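Ladbridge Community Forum
Board: Prisoner Support and Letter Writing
Topic: Petition wording for the Levchenko case, and whether to mention his health

Posted by: Bohdana Sydorenko (board moderator)
November, 9:12 a.m.

Members are asked to review the draft petition on behalf of the organist and choir director Levchenko, who remains in detention in Flernar. The text must be settled before the signature sheets are printed. The present draft makes two requests: that he be given regular access to a lawyer, and that his family be allowed to visit him.

A third request has been proposed, concerning medical care. His sister has informed us by letter that he was moved to the prison infirmary and later returned to his cell. She does not state the nature of the illness, and she has not said whether her letter may be quoted. I would ask members to give their views on this point in particular.

Please keep replies to the wording. Questions about the signature tables may go in the logistics topic.

Posted by: northgate_reader
9:40 a.m.

I support including the medical request. A petition that asks for visits and a lawyer but says nothing of a man's health will seem incomplete to anyone who has followed the case. I suggest the following sentence:

"We respectfully ask that Mr. Levchenko be examined by a doctor of his family's choosing and that he receive any treatment the doctor recommends."

The sentence makes no claim about what is wrong with him, and it does not quote the letter.

Posted by: Erasto Mwakyusa
10:25 a.m.

I must register an objection. The sentence does not quote the letter, but it depends on it. The authorities in Flernar will ask how a group in Ladbridge came to believe that he needs a doctor, and there are very few people who could have told us. His sister still lives there. Until she has given her consent in writing, I do not believe we are entitled to act on what she has told us in private.

I would also remind members of the earlier appeal for the two schoolteachers. We published details of their transfer that had been given to us in confidence, and their relatives stopped writing to us for the better part of a year. The minutes of that period are available to any member who wishes to read them.

Posted by: quarry_lane
10:58 a.m.

With respect to Mr. Mwakyusa, the two cases differ. The teachers' transfer had not been reported anywhere. Levchenko's move to the infirmary was mentioned in the Dinatness bulletin last month, in the section on church musicians. Anyone may read it. If the information is already public, our petition adds no risk to the family.

Posted by: Erasto Mwakyusa
11:15 a.m.

I have the bulletin before me. It says that he was "reported to be unwell." It does not mention the infirmary. I would be grateful if quarry_lane would check the page.

Posted by: quarry_lane
11:31 a.m.

I have checked and Mr. Mwakyusa is correct. The word "infirmary" does not appear. I withdraw the second sentence of my remarks. I maintain that "reported to be unwell" is enough to support a general request for medical care, and that such a request could cite the bulletin as its source.

Posted by: Bohdana Sydorenko (board moderator)
12:05 p.m.

Thank you both. The bulletin does give us a source other than the family. Would members accept the following?

"We have read published reports that Mr. Levchenko is unwell. We respectfully ask that he be given prompt and independent medical care."

Posted by: altovoice
12:44 p.m.

I can accept it. I have one concern about tone. The draft uses "respectfully" in each paragraph, and by the end it reads as though we were apologizing for writing. Once, at the opening, would be sufficient.

I would also ask that the petition describe him as a musician in the first line. The draft begins with his detention and does not reach his work until the fourth sentence. He trained choirs for 19 years. Many of those who will sign know him only through recordings, and they should be able to recognize him at once.

Posted by: northgate_reader
1:10 p.m.

I disagree with the second point. The petition is addressed to an official who will have no interest in choirs and who may consider the music itself to be the offense. The covering letter to our own supporters can speak about his work at whatever length we like. The petition should state his name, the place of detention and what is asked.

Posted by: altovoice
1:32 p.m.

The charge, so far as one has been made known, concerns unregistered meetings. It does not mention music. I do not think we should leave out his profession on the assumption that it will offend. His former singers have told us plainly that they wish it to be included.

Posted by: Bohdana Sydorenko (board moderator)
2:20 p.m.

Both views have merit. I propose that the first line read "Mr. Levchenko, a choir director," and that nothing further be said on the subject in the petition. The longer account of his work will go into the covering letter. "Respectfully" will appear once.

Members have also asked about the target. The aim remains 1000 signatures. Sheets from the churches should be returned to the Ladbridge reading room by the end of the month. Signatures must be in ink, with a full name and town. Street addresses are not needed and should not be collected, as the sheets will be sent abroad.

Posted by: tbwick
3:02 p.m.

I have read the whole topic and am content with the revised text. May I ask whether the petition will be sent in English alone? When the appeal for the teachers was sent, the reply noted that no translation had been supplied, and this was given as grounds for delay.

I am able to type up the covering letter once it has been approved.

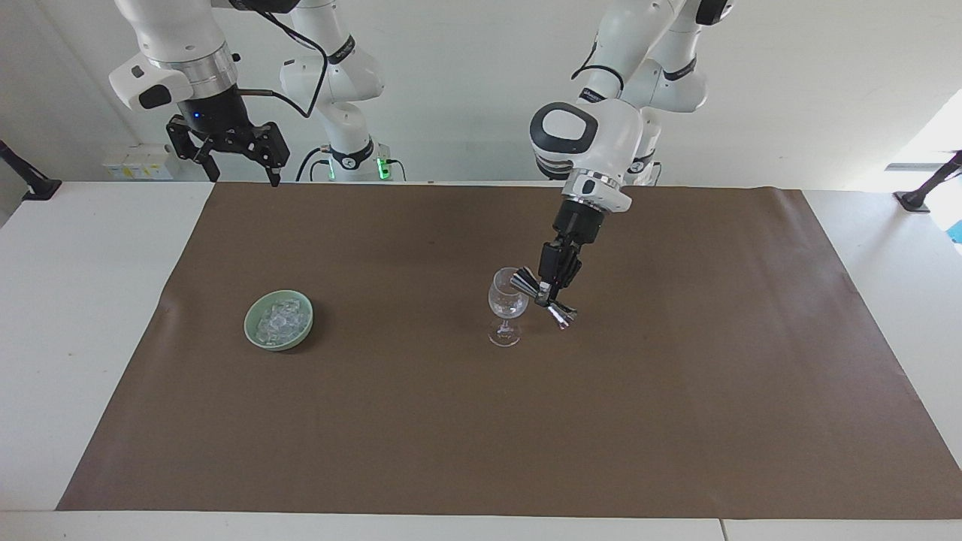

Wine glass and green bowl on brown paper

Posted by: Bohdana Sydorenko (board moderator)
3:25 p.m.

Thank you, tbwick. The offer is accepted. A translation will be enclosed. It will be checked by a second reader before it is sent, and both versions will carry the same paragraph numbers so that they may be compared.

Posted by: Erasto Mwakyusa
4:10 p.m.

I am prepared to support the wording given at 12:05, on the condition that his sister is shown it first. I accept that it does not draw on her letter. She should nevertheless have the chance to object, as any consequences will fall on her household before they reach ours.

I continue to hold that the medical paragraph weakens the request for a lawyer, which in my view is the one most likely to be granted. I ask that this be noted, and I will not press it further.

Posted by: quarry_lane
4:36 p.m.

I do not agree that it weakens the request. An official who wishes to grant only one item will choose whichever costs the least, and the order on the page will make little difference to that choice. I do agree about the sister, and I second the condition.

Posted by: Bohdana Sydorenko (board moderator)
5:05 p.m.

The objection is noted and the condition is adopted. I will write to her this evening through the usual contact and enclose the full text. No sheets will be printed until she has replied. If she asks for the medical paragraph to be removed, it will be removed without further discussion, and the petition will go forward with its original requests.

This topic will stay open for corrections of spelling and grammar only.

Posted by: altovoice
5:18 p.m.

One correction. In the second paragraph of the draft, "council" should read "counsel."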